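About Viltasen

Viltasen is a calibration and repair shop for weighing equipment. We service bench scales, floor scales, counting scales, and the load cells and indicators that go with them. Most of the equipment we see comes from food packers, feed mills, small laboratories, hardware distributors, and shipping departments. We do not sell new scales, and we do not take commissions from companies that do.

The shop opened as a two-bench operation in the back half of a print supply building on Wiriya Road. It now occupies the whole building. The front is receiving and the parts counter. The middle is the mechanical shop, where platforms are stripped and cleaned and where load cells are replaced. The rear is the mass room, which is separately heated and cooled and has its own slab, isolated from the rest of the floor by a filled joint.

What We Do

Our work falls under four headings: calibration, repair, verification before and after a move, and operator training. Calibration is the largest by volume. A scale that comes in for calibration is first read as found, before anything is cleaned or adjusted. The as-found readings go on the certificate along with the as-left readings, even when they are the same. Customers who keep quality records need both sets, and a certificate that shows only the final numbers does not tell anyone whether last month's product was weighed correctly.

Each calibration includes a zero return check, a corner load test, a repeatability test, and a linearity run up and down the range. The linearity run uses 5 points as standard. Extra points can be added on request, usually near the weight at which the customer does most of the actual work. A counting scale used for small fasteners spends its life in the bottom tenth of its range, and the points should be placed to match.

Repair is quoted before it is started. If the fault is in the load cell, we test for zero balance, input and output resistance, and resistance to ground. Moisture in the cable entry is the most common cause of drift in washdown areas. Overload is the most common cause of a shifted zero. Indicators are repaired to board level where parts are still available. Where they are not, we will say so on the quote and return the unit in the condition it arrived.

Field Service

Floor scales, hopper scales, and anything bolted down are serviced on site. The field truck carries test weights in cast iron and stainless steel, a set of shims, and replacement feet for the common platform sizes. The scale should be free of product and reachable from at least two sides. Power should be on the night before. An indicator that was switched on when the truck pulled in has not finished warming up, and its readings will move during the test.

Weighing under a fan or close to a dock door is a frequent source of complaints that are not scale faults. The technician will note air movement, vibration, and floor slope on the report. These notes do not affect pass or fail, but they often explain a repeatability figure that looks worse than it should.

The Mass Room

Customer test weights are calibrated in the mass room by comparison with our own reference sets. Weights are left in the room overnight before work begins so that they can reach room temperature. They are handled with forks or gloves, depending on size. Brass and older plated weights are brushed only. Stainless weights may be wiped with alcohol if the customer agrees in writing, and are then left to settle again before they are measured.

The reference sets are kept under the name Susetti, after the cabinet maker who built the first storage cases. The name appears on our certificates as the set identifier and has no other meaning. Our working sets are compared with the Susetti sets every 14 weeks. The results are kept on control charts, and a copy of the chart for any set used on your job is available on request.

Bruketti Records

All certificates are issued through Bruketti, the record system we wrote for our own use. Every scale and weight is given a record number at its first visit and keeps that number for good, including after a change of owner. A Bruketti record holds the service history, the as-found and as-left data, the parts fitted, and any notes on location. Customers can download their own records as plain tables. We do not charge for access and we do not remove old records when an account goes quiet.
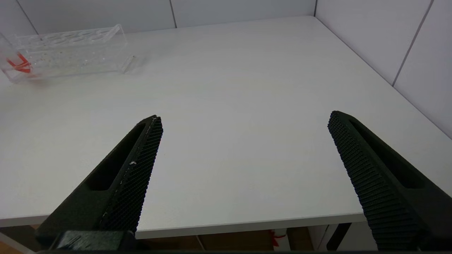
Training

The operator course runs in November and again in spring. It takes one day and is held in the mechanical shop. It covers leveling, zeroing and tare, daily check weights, reading a certificate, and when to take a scale out of service. Places are limited to 19. Attendees should bring the manual for the scale they use at work, if they have it. Lunch is not provided, but there is a refrigerator.

Shipping and Drop-Off

Receiving is open from 7:30 a.m. to 4 p.m. Bench scales should be shipped with the pan removed and packed separately. Tighten the shipping screws if the model has them. Do not ship test weights loose in the same carton as a scale. Turnaround for bench scales is 5 working days from receipt, excluding repair. Include a contact name, the record number if there is one, and any tolerance that applies to your process. Without a stated tolerance we report the maker's.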